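Why Is Snow White?

February 28, 2018

12 comments
Share this page

Pick up a handful of snow and look at it closely. From across the garden it looks as white as milk. Up close it looks more like a heap of tiny glass beads. Put one flake on a dark glove and you can see straight through parts of it.

Snow is made of ice, and ice has hardly any colour. An ice cube is clear, or mostly clear. So how can a whole field of ice be white?

To answer that, we need to know a little about light.

What is in sunlight?

Sunlight looks as if it has no colour, but it is a mixture. All the colours of the rainbow are in it: red, orange, yellow, green, blue and violet, and all the shades in between. When they travel together and reach your eyes at the same time, your brain sees white.

You can see the colours when something splits them up. Raindrops do this when they make a rainbow. The edge of a fish tank can do it too, and so can the back of a CD.

Why do things have colours?

When light lands on an object, one of three things can happen to it. It can bounce off, it can go through, or it can be soaked up. Scientists call the soaking up "absorbing".

A ripe tomato absorbs most of the blue and green light that lands on it. The red light bounces off and some of it goes into your eye, so you see a red tomato. A leaf absorbs a lot of the red and blue light and sends back more of the green. A lump of coal absorbs nearly all the light and sends back very little, so it looks black.

A white thing absorbs hardly any light. It sends back all the colours in nearly equal amounts.

So what happens in snow?

A snowflake is a crystal of ice, and most snowflakes have 6 sides or 6 arms. When a lot of them land on top of each other, they don't fit together neatly. There are small gaps everywhere, and the gaps are full of air. Fresh, fluffy snow is mostly air.

Now think about a ray of sunlight going into the snow. It hits the first flake. A little of the light bounces off the surface and the rest goes through, bending as it goes. Then it meets some air, then another flake, and the same thing happens again. The light is bounced and bent many times, in all directions, until most of it comes back out of the top.

Very little has been absorbed on the way, so all the colours come back out together, well mixed up. Your eyes see white.

This mixing up has a name. It is called scattering.

Other things that work like snow

Once you know about scattering, you can find it all over the house.

Salt and sugar — each grain is a small clear crystal. A spoonful of them looks white.

Froth on a bubble bath — the bubbles are made of water and soap, with air inside. One bubble is clear. A big pile is white.

Clouds — these are made of very small drops of water or bits of ice, floating in the air.

Milk — it is mostly water, but it has tiny drops of fat and bits of protein floating in it, and they scatter the light.

Paper and cotton cloth — both are made of thin plant fibres which are nearly clear. There is air between them, and the light is scattered at every edge. Wet a piece of thin white paper and it becomes easier to see through. The water fills up the gaps, so the light isn't bounced about so much.

White paint works in much the same way, with a fine powder mixed into it. The powder used most often is called titanium dioxide. It is also used in some sun creams, which is why they can leave white streaks on your nose.

Is all white the same?

Put a sheet of printer paper next to an old book, an eggshell and a clean sock. They may all be called white, but when they are side by side you will see that one is yellower, one is greyer and one may look a bit blue.

Light and shadow change white as well. A white cloth that hangs in folds can show pale grey, or even a faint purple tint, and your brain will still tell you that the cloth is white. 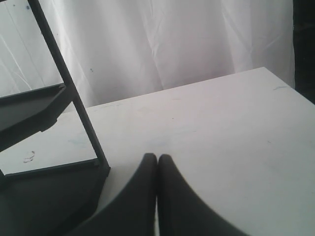
Why does snow sometimes look blue?

Ice absorbs a very small amount of red light. In a thin layer you can't notice it, but if light travels a long way through ice, more and more of the red is lost and the light that comes out looks blue. You may see it in a deep hole in the snow, and it is very strong in the ice of a glacier.

Shadows on snow can look blue for a different reason. The sun isn't shining straight on them, so they are lit mostly by the blue sky.

Try it yourself

You will need a clear ice cube, a strong plastic bag, a tea towel and a rolling pin. Ask a grown-up to help.

1. Look at a sheet of coloured paper through the ice cube.
2. Put the ice in the bag, close it and wrap it in the tea towel.
3. Hit it with the rolling pin until the pieces are very small.
4. Tip the pieces on to the coloured paper and look again.

The crushed ice looks much whiter than the cube did. It is the same ice, but now it has hundreds of little edges with air between them. Leave it on a saucer for 15 minutes and look at it once more. As it melts, the gaps fill with water and the white fades.

Words to remember

Absorb: to soak up.
Crystal: a solid whose tiny parts are arranged in a regular pattern.
Scattering: when light is sent off in many directions.

Shared 347 times

More from Lolik

Why is the sky blue?
How do rainbows form?
What is glass made of?
Why do puddles freeze from the top?
Where does salt come from?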